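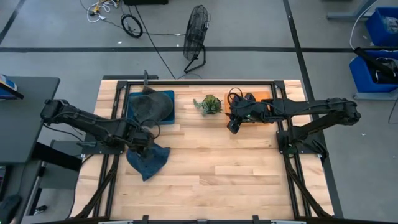 Vurum is a software package for the control of two-armed robots that handle cloth. It covers perception, grasp selection, motion planning and the timing of commands sent to the arms and grippers. It is written in C++ and Python and was first made public in August, after two years of private use at the company Bridero. The package is used mostly in laboratories, on fixed tables with two arms mounted across from each other, and is meant for short tasks such as picking a garment out of a pile, spreading it, or moving it from the table to a tray or bin.

The name refers to the whole package as well as to its central program, the process that keeps the shared clock and passes messages between the other parts. In the documentation the central program is called the Vurum core.

History

Work on the package began as a replacement for Skov, an earlier motion planner written at Bridero by Periklis Economou. Skov was designed for rigid parts. It treated every object as a solid with a known shape, and planned the path of each arm separately before checking the two paths for collisions. This was adequate for boxes and trays, and it failed often on fabric, where the outline of the object changes as soon as one gripper lifts it.

Economou and Sólveig Bjarnason rewrote the planner so that both arms were handled as one system with a single path. Tin-yau Lam added the perception module the following year. The grasp selector, which had been part of the planner, was split off at the same time and given its own configuration file. Parts of the Skov code remain in the package, chiefly the joint limit checks and the routines that read robot description files.

The version current as of 26 January 2025 dropped support for single-arm setups. Users who need one arm are directed to the last release that still included it, which receives fixes for serious faults only.

Architecture

The package is divided into four modules, each running as a separate process.

The perception module takes in camera images and produces a labeled map of the work surface. Labels are kept deliberately coarse: cloth, container, fixed obstacle, arm and free surface. A hat and a towel receive the same label. Differences between garments are left to the task script, which can call a separate classifier if one is installed.

The grasp selector reads the map and proposes pairs of contact points, one for each gripper. Up to 44 pairs are scored in each cycle. The score combines the sharpness of the fold at each point, the distance between the two points, and the clearance for the fingers. Pairs that would require the forearms to cross are discarded before scoring.

The planner searches for a joint path that brings both grippers to the chosen points. Fixed obstacles are entered in a scene file along with the rails, brackets and table edge. Objects placed on the table to break up the background, such as potted plants, may be entered as obstacles or left for the perception module to find. The second option is slower and is the default.

The timing module sends commands to the arms at 200 cycles per second. If a message from the planner arrives late, the module continues along the last approved path for 18 cycles and then brings both arms to a stop.

Perception of cloth
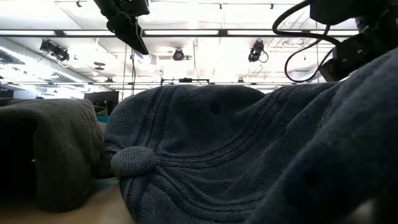 Fabric is harder for the perception module than any other material it handles. The difficulty comes partly from self-occlusion, in which one fold hides another, and partly from the fact that a crumpled cloth gives few stable landmarks. Raised ridges are the most useful feature, and the module traces them as curves and looks for places where several run together, as they do beside a rounded knob of bunched fabric. A low camera looking across the table sees such ridges well on the facing side of a mound. It also picks up near folds that are out of focus, and a blurred dark blue fold overlapping a sharper blue-gray mound gives very little contrast at the border between them. Bright ceilings add to the problem by pulling the exposure away from the shadowed parts of the cloth.

The module deals with blur by giving each region a focus value and lowering the weight of regions that fall below a threshold. The border of a blurred region is still kept as a possible outline. An early version removed these regions altogether, which caused the grasp selector to propose points behind them.

Views from several cameras are merged on the table plane. Overhead views decide where a cloth lies, and low views are used for height. When the two disagree, the overhead view takes priority for position – a rule that Bjarnason has described as crude in the release notes, and that remains in place.

Lifting and placing

Once both grippers have closed, the cloth is marked as held and is removed from the table map. From then on it is modeled as a hanging sheet with a small number of nodes, fixed at the two gripper contacts and free elsewhere. The sheet model is updated from the cameras on every perception cycle and is used mainly to predict the lowest point of the fabric, so that a hanging corner does not drag across the table or catch on a container.

Containers are described by their rim and their floor. For opaque bins the contents are estimated from the overhead view alone. Translucent bins are treated differently, as a shape seen through the front wall may be only a blur, darker on one side and fading on the other. The module records this as occupied volume with a low confidence and does not try to find an outline. A cloth hanging in front of a bin hides part of its rim, and the hidden part is filled in from the last clear view.

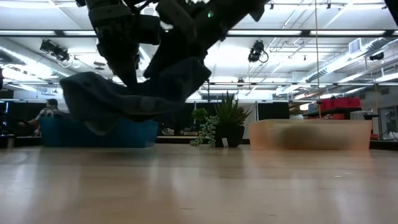 Task scripts

Tasks are written as short Python scripts made up of steps such as approach, pinch, lift, spread and release. Each step has an entry condition and a time limit. A step that exceeds its limit returns control to the script, which may repeat it, go back to an earlier step or end the task. Scripts cannot send joint commands directly.

The standard distribution includes 168 scripts. Many are variants of one another that differ only in the side on which the target container stands. Ívar Hjaltested, who maintains the collection, has merged several of the older ones, and the previous names continue to work as aliases.

Tooling

Prollmont is a log viewer distributed with the package. It shows camera images, the labeled map and the planned path on one timeline, and can replay a recorded session with a different version of the grasp selector. Replay covers perception and selection only. The effect of a changed grasp on the cloth cannot be recovered from a log, and Prollmont stops the replay at the moment the grippers would have closed.

A calibration tool is included for finding the positions of the two arm bases relative to the table. It requires a printed board and takes several minutes for each arm. A later tool by Vilhjálmur Ásgeirsdóttir checks an existing calibration by bringing the gripper fingers to a set of shared points, with no board needed.

Limitations

Vurum assumes a flat, level table of known height. It does not support mobile bases, and the scene file cannot be changed while a task is running. Thin or transparent materials are often labeled as free surface. Two cloths of similar color lying in contact are generally treated as one until a lift separates them, and the grasp selector may then place one contact on each. The documentation suggests a short test lift before any spreading step when this is likely.

See also

Skov (motion planner)
Prollmont
Cloth modeling
Bimanual manipulation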